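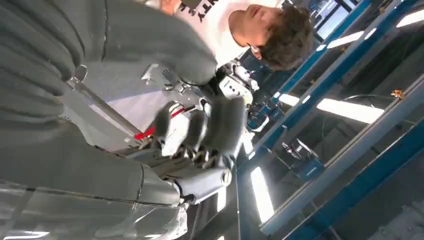
Koivisto opens winter coat collection in Drudport and Skumside

Drudport, October 26, 2024 – The clothing store Koivisto starts its yearly collection of used winter coats this week. Coats, padded jackets and warm vests can be left at the stores in Drudport and Skumside until the last day of November. All of them will be given without payment to families and single people in the Rendale area.

Last winter the collection brought in 2818 pieces of clothing, and this was more than our storage room could hold. For this reason we have rented a second room behind the Skumside store, with space for roughly 300 more coats on hangers.

What we accept

We take coats for adults and children in all sizes. The zipper or the buttons should work, and the clothes should be washed before they are handed in. Small holes are not a problem – our sewing room repairs them. This year we have the greatest need for children's coats and for men's coats in large sizes. We can not accept shoes, blankets or fur.

Please look through the pockets before you come. Last year we found keys, bus cards and one wedding ring, and the ring is still waiting for its owner at the desk in Drudport.

Thank you from the store

Every person who brings a coat receives a coupon for 30 percent off one new jacket. The coupon is valid in both stores until the end of the collection and can not be used together with other offers. It is limited to 2 coupons for each household.

Giving out the coats

The coats will be given out at the old school in Rendale from the middle of November. It is not necessary to register or to show any papers. Visitors can try on the coats in peace, and there is a separate room with a mirror for this. The exact opening hours will be put up on the doors of both stores.

Questions from the press can be sent to the Koivisto office in Drudport.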